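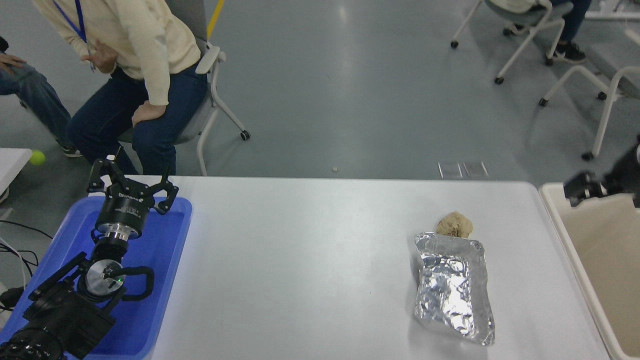
*Photo: Emham Forum, Kitchen & Storage board*

**Natural sponge, keep it in a foil pouch?**

**hollowpine238**
Good evening to all. I want to put my sponges away until April. The foil pouch looks like a strong way to store them, but mine are already full of creases. Can I still use one like this, with the top folded back? I have pouches from Fatden, 400 in one box, so I will not run out.

**quiet_ladle**
A creased pouch is fine if it has no small holes. Hold it against a lamp before you fill it. And please dry the sponge for two full days. I closed one too early and the smell was terrible.

**Cludar_fan**
I do not agree with foil at all. A natural sponge must breathe. I keep mine in a cotton bag on a hook, four years already, no problem.

**quiet_ladle**
It depends on the house. In my kitchen a cotton bag takes the smell of onion in one week.

**Cludar_fan**
Then the hook is in the wrong room :)

**mossbasin583**
For me both ways worked. With foil, I fold the top two times and use a clothespin. I do not press the air out, or the sponge stays flat for a long time after.

**hollowpine238**
Thank you. I will dry them first, then try three in foil and one in cotton. Does the clothespin need to be a wide one?

**mossbasin583**
A normal one is enough.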